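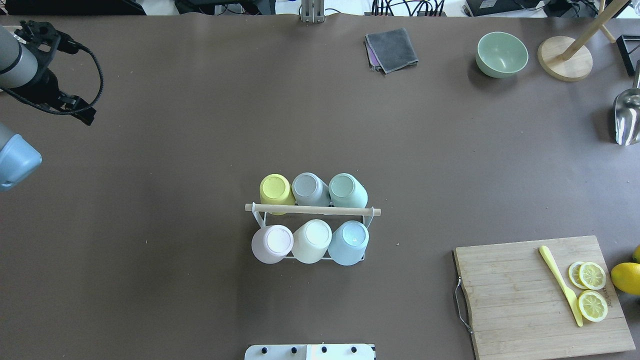
Saturday, in early at half past seven. Kevville was locked so I had to go round by the loading door. Heating off again.

The left arm has been dropping its grip since the middle of the week. It would close on a cup, lift, and then the fingers would ease open a little at the top of the move. Pumalia blamed the finger pads. I had already changed the pads on Thursday night and it made no difference, so today I went through it properly.

Started with the cable. The coiled one that drops from the wrist beside the gripper had been catching when the wrist turned past a certain point, and I had been putting that off. Powered down, took the two ties off, let it hang, then turned the wrist by hand through the full range and watched where the coil went. It was pulling tight near the end of travel. Moved the upper tie back along the link and left more slack before the connector. Turned it again both ways, no pull. While the connector was off I looked at the pins. One was slightly dull compared with the others. Cleaned the lot with contact cleaner, gave it ten minutes and put it back together. Torque mark redrawn in white pen.

Then the fingers. Checked the four screws on the gripper mount and found one that moved a quarter turn, which is more than I like. Took it out, cleaned the thread, put it back with a drop of threadlock. The others were fine. The manual from Akpalu says to check them every 400 hours and the counter was at 634 when I wrote it down, so that one is my own fault. I have put the interval on the sheet by the door in bigger writing.

Homed the arm, then ran the gripper open and closed on nothing for a while to listen to it. A faint tick at the closed end, same as it has had since September. I still don't know what that is. It doesn't get worse.

Calibration after that. I kept the kitchen layout as it was set for the Paklow task, with the cup rack in the middle, the board and lemon slices bottom right, the towel and the green bowl at the back. It is easier to see a drift when the things are where you are used to them. The first touch-off on the rack handle was out by 9 mm, which I had half expected with the mount having been loose. Redid the tool offset, touched off again on the handle and on the corner of the board, and both came in close enough that I stopped fiddling. Saved the new offset under today's name and kept the old one in case.

Cups next. Pale yellow one first, back left, as that is where it had been failing most. Slow speed, lift, hold, put back upside down on the rack. Held. Then the grey one, then the green. The back row is harder than the front with the handle in the way, and the approach has to come in steeper than I would choose. Put the speed up and repeated the back row until I was bored of it. No drops. Grip current looked flat on the plot for the first time in days.

I didn't touch the knife or the scoop. The scoop is so shiny that the head camera loses it under the strip light, and that wants a separate morning.

Had lunch late, in the van.

Afternoon was mostly tidying up. The sheet on the bench has crumbs and bits on it and wants wiping down before the next run. The cables along the back of the floor also need doing, they are in a bundle that I have to step over every time I go to the power strip. I started, found I would have to unplug things I didn't want to unplug, and left it.

Log backed up, about 3000 lines for the day, mostly from the gripper test.

To do: order two spare coiled cables. Ask Akpalu about the tick. Fresh lemons. Wipe the sheet. Look at the right arm mount screws as well, as they will be the same age.

Locked up at ten to five.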